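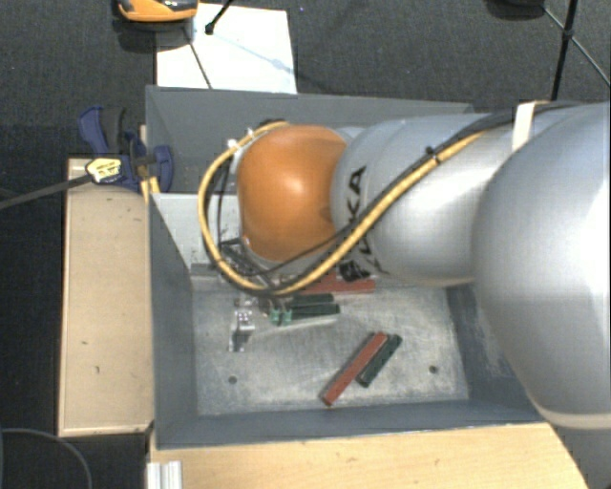
Section 3. Planning and budgeting your bin-picking cell

If you skipped straight to this section because your boss wants a number by lunch, welcome. I've been setting up Heltudetti picking cells for a good while now, and most of the trouble I get called in for was baked in at the ordering stage. So grab the parts list from Section 2 and a pencil. You'll want an hour or so for the first pass, and then you'll want to leave it overnight and look again.

A quick word on money before the steps. I give the small items in dollars because I know what we pay for those. I don't give a price for the arm. Arm prices swing so much with reach, payload, controller and whether you buy used that any number I print would be wrong by the time you read it. Get three quotes.

3.1 Decide what you're picking

1. Write down every part the cell has to handle in its first year. Length, weight, color, surface. If you've got bars in two lengths, that's two parts.

2. Weigh the heaviest one yourself. Drawings lie, or they leave out the coating.

3. Put a star next to anything dark, shiny or see-through. Those are the ones that will eat your vision budget.

4. Write down how the parts arrive. Stacked neatly in a tray is one job. Dumped in a metal bin, lying across each other at whatever angle they like, is a much bigger job and a much bigger bill.

Note: Please don't plan around the part you hope to be picking in three years. Zahira Goh at our Siqueira office once bought for a casting that never went into production, and that oversized gripper still hangs on her wall.

3.2 Choose the bin before the arm

I know, it feels backward. Do it anyway.

1. Measure the inside of the bin at the top and again at the floor. Sloped walls are great because parts slide toward the middle, but they also steal floor space, and the gripper has to get down in there without its elbows hitting anything.

2. Measure the depth. Ours is 302 mm on the inside. The catalog said 300, and I lost most of an afternoon to those two millimeters, so use your own tape.

3. Check the corners. A bar that ends up tight against a wall can't be grabbed from the sides. Either budget for a thinner set of fingers or accept that somebody will empty the last few by hand.

4. Order two bins. You'll be running tests in one while the other is off getting dented by the forklift.

Caution: Fix the bin down before the arm is powered for the first time. A bar clamp and a bit of scrap wood are fine while you're trying things out on a bench, and I've done weeks of good work that way. For production, put real brackets in the budget. A bin that creeps a quarter inch over a shift will have you chasing "vision errors" that have nothing to do with vision.

3.3 Work out your reach and payload

1. Mark the base position on the floor with tape.

2. Measure from there to the farthest inside corner of the bin, down at floor level. For our bench cell that came out to 1153 mm.

3. Add the distance to your drop-off point if it's farther away. It usually is!

4. Add up the weight of the gripper, the mounting plate, the cables that ride on the wrist and the heaviest part. Everybody forgets the cables.

5. Compare the total with the payload chart for the arm you're looking at, and use the chart for the wrist position you'll really be in. The number on the front of the brochure is the friendly one.

Note: More arm isn't always better. A large arm over a small bin blocks the light and fills up the camera view, and it needs a bigger fence. The fence is priced by the foot – and so is the floor under it, if your building charges departments for space the way ours does.

3.4 Cables, hoses and other small stuff

This is the part of the budget people write as "misc." and then regret. Give it its own page.

1. List every line that has to reach the tool: power, signal, air if you use it, camera if it's mounted on the wrist.

2. For each one, move the arm by hand through its most awkward pose and measure the length it needs there. Then add slack for a generous loop at the wrist.

3. Price flex-rated cable for everything past the base. Regular cable will work beautifully for a few weeks and then fail on the inside where you can't see it.

4. Add straps and ties. Wide hook-and-loop straps for the places you'll open up again, plastic ties for the places you won't. I buy a big mixed bag from Tiswood for $159 and it lasts me through several cells.

5. Buy one complete spare set of wrist cables now, with the first order. If you wait until one breaks, you'll be paying for overnight shipping too.

Caution: A wrist loop that's too tight pulls on the connectors. One that's too loose catches on the bin wall as the tool goes down. Run the full program at slow speed and watch the loop the whole way. Don't watch the gripper. I realize the gripper is the fun part.

3.5 Lights and camera

1. Leave vision until you've finished 3.1 through 3.4. The supplier will ask you for all of those numbers anyway.

2. Send the supplier real parts, including the starred ones. At least ten of each, and make them ugly – scratched, oily, whatever you really get.

3. Ask for a test in your own bin. Bare metal floors throw glare, and scratched ones throw it in odd directions. A result from a nice matte black tray tells you very little.

4. Budget separately for stands and mounts. A light stand on legs is fine for the trial (we still use them), but for the finished cell you want everything bolted to the frame, well out of the arm's path.

Dae-han Myung handles vision trials for Grorkine customers and he'll send back a short report with the pick rate for each part. Ask for the misses as well. They're more useful than the hits when you're deciding what to spend.

3.6 The bench trial

Put this in the plan as its own line with its own money. It's the cheapest insurance you'll buy, and it's always the first thing somebody tries to cross out.

1. Set aside a bench, one bin and a handful of parts. Start with fewer parts than you think you need. You want to be able to tell which one gave you trouble.

2. Use two sizes or two colors if your real job has them.

3. Run single picks until you're bored. Then pile the parts closer together and start over.

4. Keep a notebook next to the controller and write down every stop, even the silly ones.

5. At the end, go back to your budget and change whatever the notebook tells you to change. For me it's nearly always the fingers and the cable lengths.

Caution: Bench trial or not, the same safety rules apply. Guarding and an emergency stop you can reach from where you stand belong in the trial budget. See Section 1 and don't power up without them.

3.7 Before you send the order

Go down this list once with whoever signs for it:

Bin size measured by you, inside, top and bottom
Reach to the farthest corner and to the drop-off
Payload with gripper, plate, cables and heaviest part
Spare wrist cables on the first order
Brackets for the bin
Vision test done in your bin with your parts
Fence and floor space priced
Bench trial on its own line
Training for at least two people

On that last one, two really does mean two. One of them will be on vacation when the cell stops.

I also hold back a tenth of the total for things I haven't thought of. I've had years where I gave some of it back, and finance was so surprised they asked me if it was a mistake.

Lead times change a lot, so call before you promise anyone a start date. If your budget year starts in January, get your quotes in hand a couple of months earlier and check how long each one is valid. Section 4 picks up from the day the crates arrive.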